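Felt bins for bottles and cans, is this really a good idea?

Posted in Sorting and Storage

Homa Mousavi
We share a workroom in Evedden and the empties have been piling up on the big table since December. Someone decided we would sort them ourselves, so now we have gray felt bins lined up along the table, with paper cards for labels. One card says BOTTLE, one says PLASTIC, and there's one with handwriting so faint that I can't make it out from a normal distance.

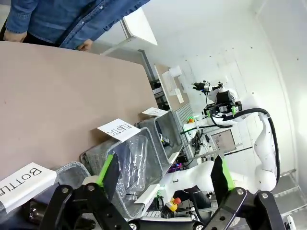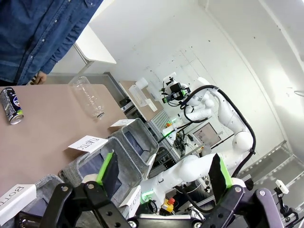
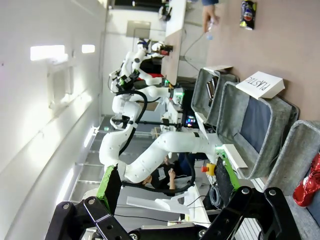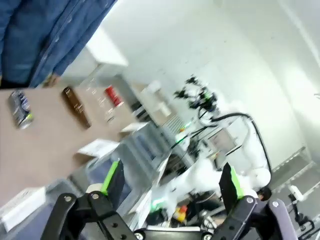

I'm not convinced by any of it. My doubts so far:

A clear plastic bottle is a bottle, and it's plastic. Which bin? I've been told "obviously plastic," but I've watched two grown adults stop and think about it, so I don't accept obviously.

Felt soaks things up. Every can has a last mouthful in it, and I don't see how you clean one of these without ruining it. The listing for ours (the brand is Lotia) says "wipe clean," which I read as "we didn't test this."

The cards are folded paper and they're just propped there. One knock and PLASTIC belongs to the wrong bin.

And then wrappers. Snack bags, the shiny kind. They turn up with everything else and there's no bin for them at all, unless that's what the faint card is about.

The other side of the argument is that felt is quiet, it folds flat, and it looks nicer than the crates we had. I'll give them the quiet part. Has anyone used felt for this for more than a few weeks? I'd like to hear from people who have had to empty them, please, and I don't mean people who like how they look.

Theresia Zwahlen
Member, 794 posts

I've had felt bins for drink empties for 19 months, so I qualify. Your doubts are fair but I'd put them in a different order.

The soaking is real. Mine started to smell in the first warm spell. Wiping did nothing. What worked was a stiff plastic liner, the kind sold for planters, cut down so it sits just below the rim. You take the liner to the sink and leave the felt alone. I was told a trash bag would do the same job. It doesn't, it slides down and the first glass bottle drags it to the bottom.

Glass is the other thing. Felt has no strength in the base. If the bins sit on the table you're fine until someone picks a full one up by one side. Carry from underneath, or keep the glass in something hard and use the felt for cans and plastic only. I ended up doing the second, after a breakage I don't care to describe.

On the labels I'm completely with you. BOTTLE is a shape and PLASTIC is a material. You can't sort by both at once. Write GLASS, PLASTIC, CANS, big, in marker, on card that's clipped to the felt. A bulldog clip goes over the rim easily. I don't believe in propped labels and I don't believe in pencil.

As for wrappers, check what your pickup takes before you give them a bin. Ours won't touch the shiny ones, so they go in the ordinary trash and it's pointless to pretend otherwise.

Silvan Brunner

just rinse the bottles first?? then it doesn't matter what the bin is made of. we have 3 of these at home and never had a problem

Homa Mousavi
Silvan, how long have you had them, and who does the rinsing? We don't have a sink in the room. I can ask people to walk down the hall with each can and I can already tell you how that will go.

Theresia, the liner sounds possible. Does it make the noise come back? Quiet was the only thing felt had going for it.

Silvan Brunner

since saturday

Theresia Zwahlen
Some of it, yes. Cans rattle more than they did. Still less than a crate.

Meinrad Hämmerli

I'd question the whole setup before buying liners for it. Why are the bins on the table? You lose the working edge, and people reach across whatever else is lying there to drop a can in. Put them on a low shelf or on the floor by the door and you get the table back. People will tell you nobody sorts if the bins aren't right under their hand. I heard that too when we moved ours in Ganholm, and the sorting was exactly as bad as before, no worse.

Also measure the opening. Ours were 30 cm across and a big bottle went in only if you stood it up, after which it leaned over and took the side of the bin with it. Small bottles and cans are all right. I would not buy them again, but I wouldn't throw them out either. Mine hold cables now.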